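Home | News | Products | Press | Contact

Plastik Selected for Final Round of Skornton Startup Pitch Program

SKORNTON – Plastik, a maker of reusable food storage lids, has been selected for the final round of the Bakilana pitch program, which supports early-stage consumer product companies. The company will present in September.

Plastik was one of 78 applicants. Its entry covers the Sunda lid, a one-piece silicone cover that fits bowls and jars within 2 size ranges. The lid has no separate gasket and is rated for freezer and dishwasher use.

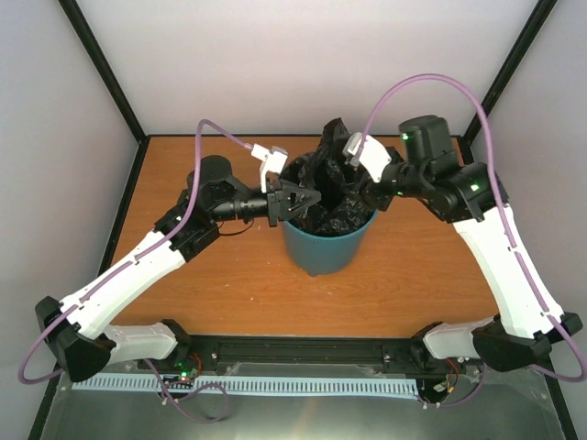
The company began direct sales last spring and has shipped 2,525 units to date. Nearly 40 percent of orders come from repeat customers. Production is handled under contract – tooling and molds remain the property of Plastik.

Finalists present for ten minutes, followed by questions from the judges. If selected, Plastik will apply the award to a second mold and to retail packaging. Wholesale terms are available on request through the company's press office.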